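Spare parts budget for a two-arm bench - how much to set aside?
Posted by Nele Haberkorn

We're planning a second bench for food handling, mostly steamed buns. The Ilen quote is 1,692 per hand and Loler wants 1,266 for a simple gripper. I can't tell which to put in for June.
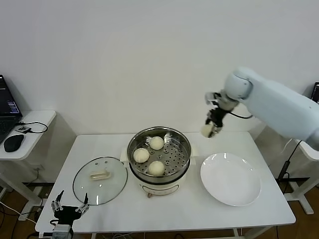
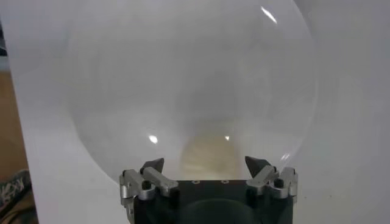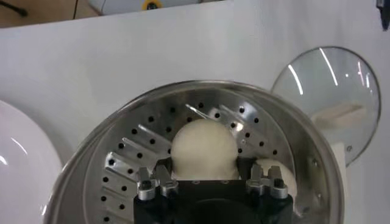

Replies

Pascal Heitmann
Get one of each. For picking up buns the simple gripper will do, and it's cheaper to fix. Keep the jointed hand for lids and plates. I'd add 123 a year for fingertips - ours came from Frerichs, 12 to a bag.

Marlene Dreßler
Depends on your budget.

Mansa Osei
Ask both for the price of a replacement wrist cable before you sign. Loler left it off our first quote and we had to go back for more money. Also check the delivery time, ours slipped to a Thursday when the lab was shut.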